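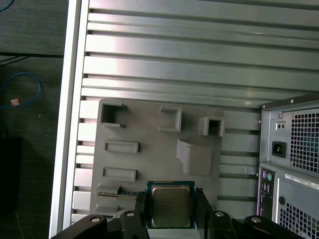 Seating a CPU: what I picked up at the Dindlow open day

Oct 8, 2018 – by Iida Räsänen

Dindlow opened its workshop to visitors, and the bench I stayed at longest had a gripper placing a CPU in a computer tower. The board in the case is a gray plastic mock-up, so a bad try costs little. Joni Lahtinen ran the bench and answered questions. My notes, for anyone doing this by hand:

Hold the chip by its edges. The jaws do the same – nothing touches the underside.

Lay the case on its side before you start. Working into an upright tower is asking for a drop.

Line up the corner mark while the chip is still above the socket. Then lower it straight down.

Don't push. If it won't sit flat, lift it out and look again.

Keep cables out of the case until the chip is in – a loop on the floor is fine if you don't step on it.

Practice on a dead board first. Joni suggests 5 clean tries in a row.

The next open day is in May.

112 shares | 5 comments

Related
Cleaning a power supply grille
Sorting small screws at the bench
A morning at the Hukarstead repair shop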